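Robot arm coming to our server refurb bench, what happens to the people?

Hicham Radwan
I work at Stikell, where we strip and rebuild used servers. There are 10 of us on the bench. Management is bringing in an arm with a gripper to handle parts on the boards, starting in February. They say no jobs are going, but the work will be "different". Has anyone been through this? I'm mostly worried about pay grades and whether I'll end up just watching a machine all day.

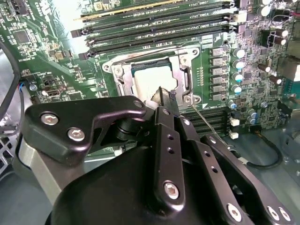
Clastow, September 18, 2025

Leena Keskinen
We've had arms at Jatex for a while now, on much the same sort of boards. Nobody on my shift was let go, but two people who left weren't replaced, so ask about that directly. The gripper has to work in tight spots between the processor socket and the memory slots, and someone has to teach it every board layout. That job went to the bench techs. It took me 40 hours of training and I had to push to get it counted as paid time.

You do less lifting and fiddly handling, and more checking and clearing stoppages. My wrists are better. The day is quieter too, and I miss the talk at the bench. Get the new job description in writing before the arm is switched on, and ask whether your target goes up. Ours went from 40 boards a week to 100 per cell, with the same grade until we asked for a review.

gaber_nightshift
Depends on the boss. Ours cut overtime. Check your agreement.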